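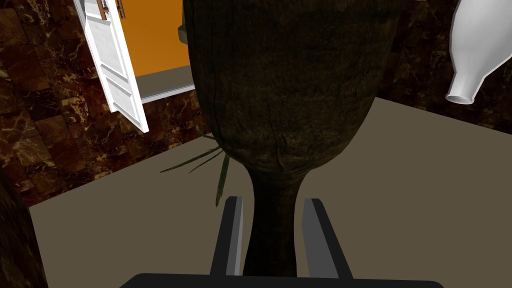
4.2 Setup and upkeep of the simulated cell

The Kaijage cell runs entirely in simulation. One wrist camera moves with the gripper, so the fingers stay in view at every step. Before each batch we reload the room, open the gripper fully and compare the finger angles with a stored reference. If the two differ, the joint offsets are reset and the check is run again. We ran 699 episodes in batches of over 500 steps each.

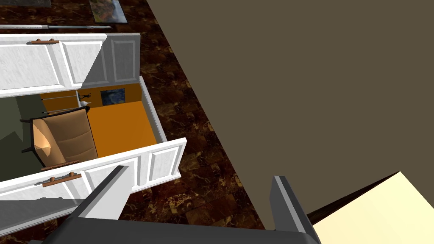

Figure 7. Wrist view with the gripper open and empty. Two white drawer fronts with bar handles are at left.

Most of the upkeep went into contact settings. In early batches the fingers sank into thin handles, and Mousavi and Patwary traced this to a collision mesh that was coarser than the visible one. They rebuilt the mesh for both fingers and lowered the closing force. The camera mount was then calibrated again, and the new values were saved with the room files. The same two files are used for the Indcombe tests in Section 5.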